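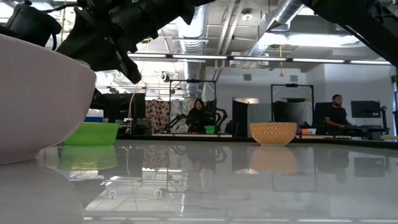 Which bowls stay on the long table, and which go back to the cupboard?

The white bowl, the green basin and the orange patterned bowl stay on the table until the next meeting. All other bowls go back to the cupboard in the Hasora room.

Minutes of the tableware meeting, 9 Jan 2021

The minutes from October were read and accepted with 2 corrections. The word "plates" in the second point should be "bowls", and the supplier is Grudis, not Vultik.

1. Stacking. It was asked if the green basin can be put inside the white bowl to save space. The members tried this before the meeting and the basin was difficult to take out again. It was agreed to store them side by side.

2. Patterned bowls. Grudis has informed us that the orange and cream pattern will not be made after this year. One member proposed to order 5 more now. Another member preferred plain bowls — they are easier to replace one by one. The proposal was accepted, with one vote against.

3. Small white clips. The clips are often left between the bowls and then they get lost. They should be kept in a box with a lid. The box was not bought yet.

4. Table surface. The top is glossy and shows every mark. Bowls must be lifted and not pushed. A soft cloth will be kept in the drawer.

5. Inventory. The list from Rezaei shows 1,536 pieces in all rooms. The part for our room is not separated in this list, and we will ask for it again.

6. Other matters. The cupboard door still does not close well. The repair was requested in October and there is no answer.

The next meeting will be in 30 days, in the same room. Please bring the key for the cupboard.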